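Home | Topics | Index | Machines at Work

Robotic computer servicing

Robotic computer servicing is the use of robot arms to open, repair or take apart desktop computers. It is one of several shop-floor chores often proposed for machines, along with sorting and packing. The work is hard to automate because models differ in layout, and older units arrive with dust, bent tabs and cables in no fixed position.
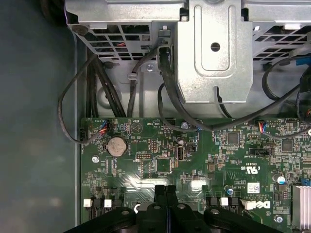 Cables are the main source of difficulty. A rigid part such as a drive stays where it is expected, but a cable shifts whenever something near it is touched, and it may hide a screw or a latch. The Flusteck survey, published in March and edited by Ayten Aydoğan, reviewed 3,152 attempts at single servicing steps. It found that steps involving loose wiring took 8 times as long as those without.

Memory modules are a common test task. They are thin, they must be lined up with a narrow slot, and they need firm, even pressure to seat.

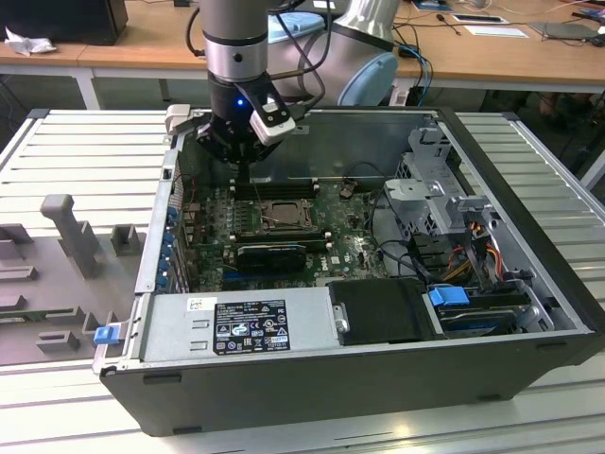 Can a robot repair a desktop computer without help?
Single steps, such as placing a memory module, are within reach of present systems when the case is held in a known position. A full repair on an unfamiliar model still calls for a human worker.

Trials at the Ellside and Wornville workshops followed this division of labor. Staff chose the part to be replaced, and the machine carried out the step.
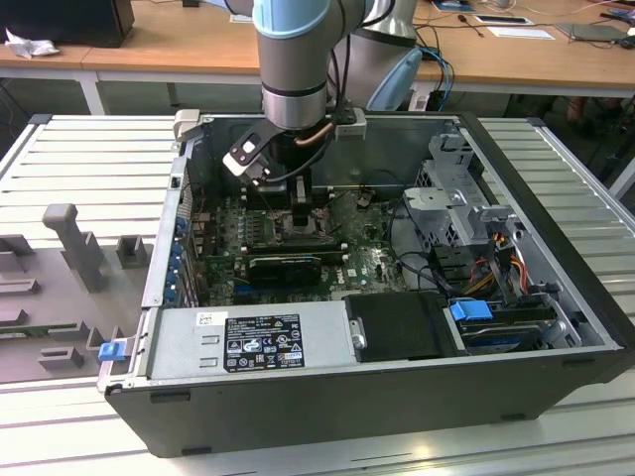 Cost remains a further limit. The Yazıcı recycling plant compared 2 methods over 40 working days and kept hand labor for mixed loads — robot arms were reserved for large batches of one model.

Last updated: Thursday, August 29, 2024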